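Notebook, shelf-facing demos, Brivura store
09/02/2018

Second block of hand demos for the Tridora arm. Snack aisle this time, metal racks, mostly soft pouches. Target for the store is 1,000 usable takes. We have 213 so far, counting the 70 from the drinks aisle, and I have marked 164 of the total as clean on first pass. The rest need a second look before anyone trains on them.

Method is unchanged. Head camera, bare hands, no teleop. We tried remote control in February with the Tindell pendant and the pouches were the problem: the operator can't feel the film give, so he squeezes until the air goes to one end and the pack folds over. By hand you get the grasp right without thinking, and the head view gives us both hands. The cost is that fingers are not grippers and somebody has to do the mapping later. The Nnaji retargeting script handles two-hand grasps if both wrists stay in view, so keep elbows low and don't lean into the rack.

Task wording for this block: "Take the pouch with both hands, stand it upright, logo to the front." One pouch per take. Start with hands down, reach, grasp, set, hands down again. Pause for a breath between reach and grasp, otherwise the segmenter merges them.

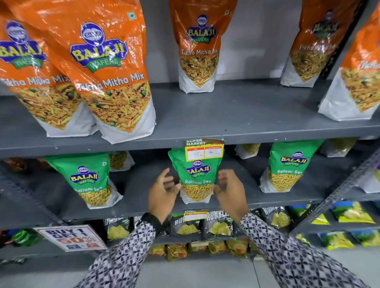
Two-hand work on the Balaji pouches.
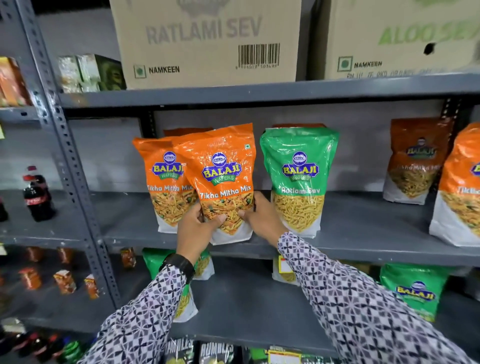 Photos: head camera, Brivura store block

Notes on the pouches. The Ratlami Sev and Tikha Mitha Mix packs have the same crest and the same banner, so the labeler should go by panel color first and product name second. Green is Ratlami Sev, orange is Tikha Mitha Mix. Where two orange packs overlap, the detector tends to draw one wide box around both. I fixed those by hand in the last batch and would like not to do it again. Lower the merge threshold and rerun before labeling.

Grasp: fingers spread on approach, then close from either side. Low front corner plus opposite edge also works and leaves the logo clear of the hand. Both are fine for training, but tag them separately (SIDE and CORNER). Do not mix them within one set of takes.

Patterned sleeves are a nuisance. The hand mask leaks up the forearm on checks and geometric prints. Plain dark sleeves from the next session on — there are two pairs of slip-on ones in the camera case. A watch or wristband seems harmless, the wrist point holds.

Glare off the film is worse on the top halves of the packs. Locked exposure helped a little. Have not tried a polarizer.

To do:
Rerun detector on the orange packs.
Split SIDE and CORNER in the index.
Check whether price labels on the shelf lip are being picked up as objects.
Charge both head batteries, the older one is dropping out early.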